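Varkuleo League Records

Match results and player entries for the Varkuleo table skittles and darts leagues, covering the clubs in and near Hellville. This README explains what the files hold, how they were typed up, and what to watch for if you plan to use them.

Last updated July 29, 2025.

Contents

matches.csv has one row per match, 687 rows in all. Each row has the season, the division, home club, away club, home score, away score and a notes field.

players.csv has one row per registered player, 651 rows. A player who moved clubs keeps the same player number, and the move is recorded in transfers.csv.

legs.csv has one row per leg of darts, 3686 rows. Only the darts divisions are in this file. Skittles scores were never kept leg by leg.

clubs.csv lists the 20 clubs with their short codes, the room they play in, and the first and last season they entered a team.

All files are UTF-8 with a header row. Fields are separated by commas, and text fields are in double quotes. Please open them with the encoding set by hand if your spreadsheet program turns the accented letters into junk.

Where the records come from

The older seasons come from paper score sheets kept in binders at the Drindness Social Club. Both captains signed each sheet at the end of the night and the home side handed it in. The newer seasons were sent in through a web form, and those rows have "form" in the source column. Paper rows have "sheet".

Nhung Giáp and Darius Uibo typed up the sheets. Each sheet was entered twice, once by each of them, and the two versions were compared by script. Where they disagreed, Elīna Laur went back to the paper and decided. Her decisions are marked with an E in the checked column.

Column notes

season: written as the starting year only. The season runs through the winter, so a match played in the spring belongs to the year before.

division: A, B or C for darts, S1 or S2 for skittles. Division C was dropped and later brought back with different clubs, so don't treat it as one continuous group.

home_score and away_score: match points, not legs. A blank means the score could not be read. A zero is a real zero.

walkover: Y if one side did not turn up. The league awarded the points under whatever rule was in force, and the rule changed more than once. Leave these rows out if you are working on form or averages.

notes: copied as written on the sheet, spelling and all. Remarks about referees and other players were removed.

Known problems

Two clubs shared the Pētersons room for several seasons and sometimes wrote the room name where the club name should go. We assigned these by looking at the signatures. Rows fixed this way have P in the checked column, and a few may still be wrong.

Water got into one of the binders, and most of the S2 sheets in it are unreadable. Those matches are in matches.csv with blank scores. The final table for that season was printed in the club newsletter and is in tables/s2_printed.txt, but it can't be rebuilt from the match rows.

High checkouts were written down only if the captain remembered. The absence of one means nothing.

Player names follow the registration card, not the score sheet. Nicknames have been matched to cards where we were sure. Unmatched names have player number 0.

Privacy

Birth dates, phone numbers and addresses were on the cards and are not in these files. Junior players appear by number only. If you are in the records and want your name replaced with a number, ask Birutė Lill at the club and it will be changed in the next release.

Use

Free to use for any purpose, including printing in club programs and newsletters. Please credit "Varkuleo League Records". If you publish averages, say which seasons you used and whether walkovers were counted.

Corrections

Send corrections to Raimonds Urbonaitė with the season, the division and both club codes. A photo of a score sheet or a newspaper cutting helps a lot. Corrections from memory are kept in a separate file, pending.csv, until a second person confirms them.

Changes in this release

Added transfers.csv.
Split the skittles divisions, which used to share one code.
Removed duplicate form entries from July.
Fixed the home and away sides on the cup replay sheets. 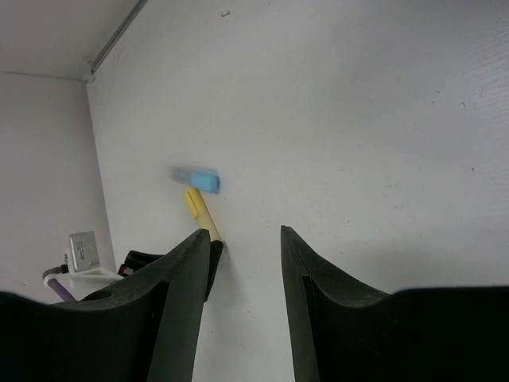
Pale yellow highlighter on a white work surface.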